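In Praise of the Small House

My husband and I spent last winter looking at houses, and by December I had walked through more bonus rooms than I ever want to see again. Every agent showed us the same thing with pride: a formal dining room, a second living room behind the first, a loft over the garage waiting to become "whatever you need." One place out in Proltitz came to 2,446 square feet and I couldn't find a single closet near the front door. Where do the boots go?

Then we saw the one on the hill in Stestevwood. It has 7 rooms, counting both baths, and I loved it before I got to the kitchen! The windows are on two sides of nearly every room, so the light moves through all day. You can call someone to supper without raising your voice. The stairs are steep, I'll grant you that, and the driveway is gravel, and I'd buy it again tomorrow.

I think buyers have been taught to shop by the number. The listing sites sort by it. Friends ask about it before they ask about the street. But you pay for those extra feet every month, in heat and taxes and paint, and somebody has to vacuum them. My friend Dilek Avcı moved from a big colonial to a bungalow about the size of ours and got her Saturdays back (her words, and she now spends them on tomatoes). Lihua Jiang, two doors down from us, raised 4 kids in a house with one hallway. They all still come home for the holidays and sleep wherever there's floor.

What a smaller place asks of you is to use all of it. Our eating table is also the homework table, the sewing table and the place where the taxes get done, and I've grown ridiculously fond of it. In the Proltitz house we'd have had a separate room for each of those jobs, and I'd bet money that two of them would be full of boxes by spring. 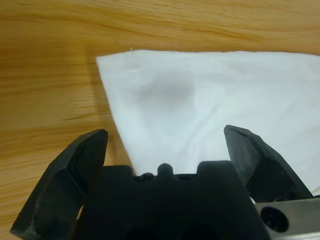 Wood grain and a plain white cloth.

I know small doesn't suit everyone. If your parents live with you, or you play the drums, get the space and enjoy it. I'd just love to see builders offer the choice. The new section going up past Tekin Road has nothing under 1,834 square feet, and young couples at the open house last Wednesday were doing sums on the backs of the flyers. Give them a snug two-bedroom with a good porch and a real pantry. I think they'd line up for it, and I'd bring the coffee.

Amber Tindall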